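# Visit Report: Open Day at the Amadi Records House, Brullora

The delegation arrived on Wednesday to view papers on the disputed Dekura succession. 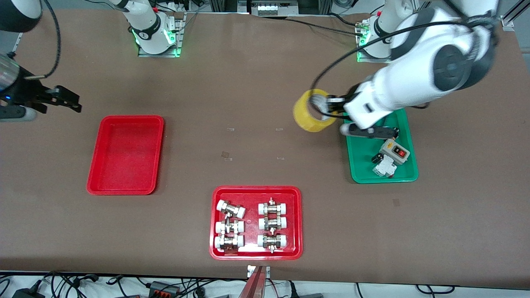
Titilayo Akpan remarked that the marriage register had never been tested against the court rolls, and that the younger line's claim rested on it alone. The delegation agreed to begin there.

Staff produced 307 leaves, among them two wills and four letters from the Prurulov branch. One letter places the elder prince abroad in the month of his supposed wedding. The date is in a later hand, and Nnamdi Afolabi asked that it be recorded as unproven.

The afternoon talk covered rules of descent through daughters. Copies of both wills have been requested. The reading room closes in August, and requests should reach the front desk before then.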